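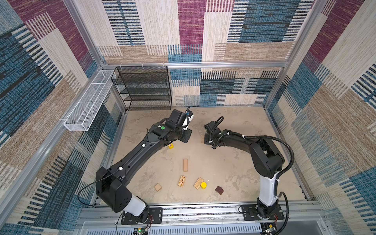 两条机械臂和一地积木,左后角是那个黑色网架

三月欠下的一篇,拖到4月8日才坐下来写。

先交代我是干什么的,新来的读者可能不知道。我在一家做儿童玩具租赁的小公司管仓库,公司叫Pastico,玩具装在箱子里寄出去,用完寄回来,我们清点、擦洗、补件、重新装箱。三月份回来的箱子是411箱。每一箱拆开,里面都是混的:积木、卡片、拼板、不属于我们的弹珠,有一回还有半块饼干。把这些东西分开,放回该放的格子,就是我和同事每天在做的事。回到家里,我有两个孩子,晚上做的还是同一件事,只是没有工资。

所以凡是有人跟我说“机器人马上就能收拾屋子了”,我都会多问两句。问多了就招人烦。去年年底老板看中一家叫Kartha的公司,说他们有双臂工作站,将来能放在我们拆箱台后面,让我抽空去看一眼,回来写个意见。Kartha在Cudska产业园里,从我们这儿坐大巴过去,单程4个小时。我带了两个茶叶蛋和一肚子成见上车。

意见已经交上去了,写得比较客气。这篇写得不太客气。

进门之后先听了一段介绍,幻灯片上有厨房,有阳台,有一只白色的手在叠毛巾。我问毛巾是在这里叠的吗,对方说那是愿景图。我说好,那我们去看不是愿景图的部分。

实物在里间,比我想的小。方方正正一块场地,三面围着花纹很热闹的织物,紫红、蓝、米色一块块拼着,像我奶奶家旧沙发上的那种盖布。铝型材搭的架子,前沿一条长导轨,上面立着两条黑色的机械臂。积木散在浅色的底面上,有原木色的,有黄的,还有一块暗红发棕的方块。旁边一位工程师,年纪很轻,态度也好,我后面说的难听话都不是冲他。

我第一反应是:这就是我的活。缩小了,干净了,没有饼干,但确实是我的活。几样木头玩具,大小不一,有的立着,有的躺着,后面有架子,侧面墙上还挂着一个长条网篮。让一个四岁的孩子来,你说“收起来”,他会跟你讨价还价半天,然后用两分钟收完。

机器怎么做呢。我坐在旁边看了一下午,把印象最深的几处记下来。

一是慢。每一次下手之前都有一段停顿,爪子悬在半空,往左挪一点,再往右挪一点,像人在找掉在地毯上的隐形眼镜。我给其中一轮掐了表,从下令到工程师宣布结束,20分钟。那一轮要求放好的东西,我一只手能捧走一半。工程师说速度是调低了的,出于安全考虑,也方便观察。我信。可是每次看演示,速度都是调低了的,我还没见过哪家把速度调回来给我看。

二是两只手。双臂的卖点就在于两只手,可以一只扶着一只拿,可以传递,可以一起抬。我看到的大部分时间里,是一条胳膊在干活,另一条在让路。好几次两个爪子都往中间凑,眼看要碰上了,其中一个就退回去,重新规划,然后另一个也退回去。我在仓库里带过新人,两个新人同时伸手去拿一个盒子,会笑一下,然后其中一个说你来。这个“你来”值多少钱,我以前没想过。

三是抓。直立的、方的、不大不小的木块,抓得不错,这一点我在给老板的意见里写得很明白,不抹杀。要是我们仓库里只有一种方块,而且每一块都隔开一巴掌的距离,我当场就能签字。问题出在挨在一起的东西上。圆柱旁边贴着一块木块,爪子要插进去,中间没有缝。人会怎么办?用小指头拨一下。就一下。我盯着看了很久,想看它拨这一下。有一次它碰歪了圆柱,圆柱滚开了,缝就有了,我还以为是故意的,转头问工程师,他迟疑了一下,说这个不好说。

我喜欢他这句“不好说”。整个下午我最喜欢的就是这句。

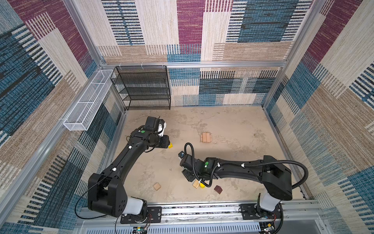 右边那条胳膊伸到黄色和原木色的积木上方,架子各层都空着

说到架子。来之前我在他们的宣传页上看到一句话,“从地面到货架的全流程整理”。听着很顺。到了现场我就专门看货架。黑色铁丝网的,一层一层,每层中间的空当对机械爪来说相当窄。我问能不能演示一次放到中间某一层,而且要放稳,积木不能从网边上滚下来。工程师说今天主要看地面操作。我又问那个挂在墙上的白网篮呢,他说篮子的策略还在训练。

那么“全流程”三个字是谁写上去的?肯定不是他。我在公司里也见过这种事:仓库说每天能发这么多,到了官网上就变成“极速发货”,接电话挨骂的是仓库。所以我很同情他,也因此更不愿意替那三个字说好话。

有读者会说,你这是拿今天的东西要求明天。我承认有这个嫌疑。可是来找我们谈的人卖的是今天。报价单上的数字是今天的数字,付款节点是今天的节点,租期是从签字那天算起的。要是有人跟我说,这是一项研究,很有意思,你们能不能提供一些旧玩具给我们练,我会很高兴地寄一箱过去,运费我出。拿研究当产品来卖,那就得按产品来挑。

家用的那一边更夸张一些。我小姨子家去年订过一台Jevel,就是广告打得很多的那种带轮子、带一只手的,说是能捡玩具、捡袜子、端杯子。我去她家吃饭的时候见过它上班。客厅地上有一只袜子,它开过去,停下,伸手,夹起来了,大家鼓掌。然后它举着袜子站在原地,因为洗衣篮被人挪到了卫生间门后面。它就那么举着,一直举到我们把汤喝完。小姨子过去把袜子拿下来,顺手摸了摸它的头,说乖。

后来那台Jevel每个月还要交300块的服务费。她算了一笔账,发现请钟点工来一趟,袜子、杯子、地板和灶台都能解决,而且钟点工知道洗衣篮挪地方了可以喊一声“篮子呢”。机器退了。退货的时候说明书找不到,最后是她家老二从沙发缝里掏出来的。

讲回Kartha。我从家里带了一小袋玩具过去,就是日常退回来会有的那些,想看看换了东西行不行。这里面有软布书,有一串塑料葡萄,有拼图的散片,有一根缠了线的钓鱼竿玩具。工程师看了一眼袋子,脸上的表情我很熟悉,我每次看见客户把磁力片和橡皮泥装在同一个袋子里寄回来,也是那个表情。他说软的和带线的先不试。我说拼图片呢?太薄,先不试。最后塑料葡萄试了一次,爪子夹住了最上面一颗,提起来,整串转了半圈,掉了。他捡起来又摆了一次,又掉了。第三次他没再摆,把葡萄还给了我,还用袖子擦了擦。

这就是我想说的“收拾”和“抓取”之间的那段距离。抓起一个东西,是一个动作。收拾,是你得先知道什么算一个东西。一串葡萄算一个,一盒散开的积木算一盒,两张粘在一起的卡片算两张,而一块掰成两半的木板算一个坏件,要放到另一个筐里,还要在单子上打勾。这些判断我们每天做成百上千遍,做到后来嘴上还能聊着晚饭吃什么。新人培训的时候,光是“什么算坏”这一项就要讲一上午,讲完了他还会拿着一块掉漆的来问我。

再说印了东西的。仓库里最费眼睛的就是这一类,同样大小的木块,一面印着窗户,一面印着动物,差一个图案就是另一套玩具的配件。分错了,客户收到的农场里没有牛,多了一扇窗,然后打电话来。我问工程师,它认不认得图案。他说视觉模型可以识别很多类别。我说那我们试一个简单的,让它只拿印了图的,别拿素的。这一轮做得比我预想的好,前面几下都拿对了,我在本子上画了一个很大的勾。后来有一块素面朝上,印了图的那面压在底下,它就从上面过去了,没有停。

我不觉得这是它笨。谁也看不见底下那一面。可是做这一行的人会翻过来看一眼,翻的时候连想都不想,手指一拨一转就完了。“要不要翻过来看看”这个念头从哪里来,我问了,工程师说这是个好问题。做技术的人说这是个好问题,意思跟我们客服说“您的意见我们已经记录”差不多。

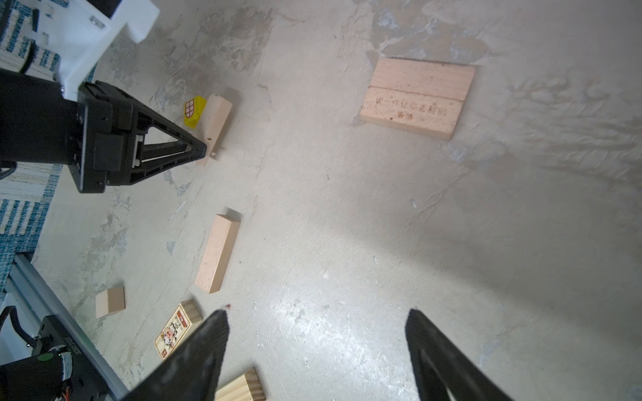
从爪子那一侧看过去:画着奶牛的卡片,印了窗户的小黄块,还有一块带汉字的木板

爪子上装了小相机,可以从近处看。我凑过去瞧过几眼屏幕,倒是很有收获,我从来没有用这个角度看过自己的工作。两根黑手指杵在眼前,张着,外面是地面,反着光,木块斜斜地躺着,卡片上画着一头卡通奶牛,远一点的地方有块木板,上面两行中文。看了一会儿我有点理解它为什么慢了。你试试把两根筷子绑在眼镜上,再去桌上找一粒花生。人干这活的时候眼睛离手有一条胳膊那么远,低头扫一圈,整张台子都在心里了,手伸过去的时候眼睛早就在看下一个。它也有固定的相机能看见整个场地,可是远的和近的怎么对上,看起来还很费劲,手一到跟前,自己的爪子就把要拿的东西挡掉一半。

卡片这东西我要单独抱怨一段。木块再难也是有厚度的,卡片平摊在台面上的时候,两根平行的手指拿它一点办法都没有。人是用指甲抠的,抠不起来就推到桌边,让它探出去一截,从底下捏。我们仓库的桌沿有一段磨得发亮,就是这么磨出来的。要是卡片正好靠着一块木头,翘着边,那又容易多了,一夹就起。所以演示的时候东西是怎么摆的,差别非常大。我以后去看任何一家,都会先问一句:能不能让我来摆?

这句话我那天也问了。工程师很大方,说你来。我就照平时拆箱的样子,把一捧积木从手里倒了下去。哗啦一下,有摞着的,有挤着的,有一块滚到了围布边上。那一轮没有做完。做到一半,左边那条胳膊停在半空不动了,屏幕上出来一行英文,工程师说要重启一下。我看了看时间,回去的大巴还有一班,就说不麻烦了。

走之前我问了他一个不在清单上的问题:一天下来,地上的东西最后是谁收的?他愣了一下,笑了,说我收的。说完就弯下腰去捡那块滚远的。

我回来的路上一直在想给老板怎么写。写不行,太简单,也不公平,有些地方确实比我两年前看的那家强得多,那家的胳膊连一块方木头都要抓好几次。写行,我下个月就得在拆箱台后面对着它生气。最后我列了几个条件:东西由我们来摆;不挑软硬,或者写清楚挑哪些;“放到架子上”要当场放到架子上;出了错谁来收拾,工时算谁的。老板看完说,你这不就是在拒绝吗。我说条件满足了我就签,笔都准备好了。他把那张纸夹进了文件夹,还没有下文。

有同事担心得比较实在,问我是不是以后不用来了。我说你先把这箱拆了吧。她拆开,里面有一只不知道谁家的小孩袜子。我们有一个纸盒专门放这些东西,写信问客户要不要寄回去,多数人说不要了,有几个会特意来要,说那是孩子最喜欢的一只。这个流程,宣传页上没有哪一家写到过,我也不指望谁写。

顺带回复上一篇底下的几条留言。问洗地机的那位,我家的还在用,滚刷要勤拆。问我是不是收了钟点工平台钱的那位,没有,要是有人想给,请联系我。问扫地机器人算不算“机器已经能做家务”的那位,算的,我服气,它把“地上没有东西时的扫地”这件事做得很好。前提是扫之前先把积木捡起来,我家每天晚上八点捡,我捡左边,老大捡右边,老二负责把捡好的那筐再倒出来。

Kartha那边说夏天会有新版本,篮子和架子都能放。邀请我再去。我回了邮件说可以,请提前告诉我能不能自己带玩具,塑料葡萄我给他们留着。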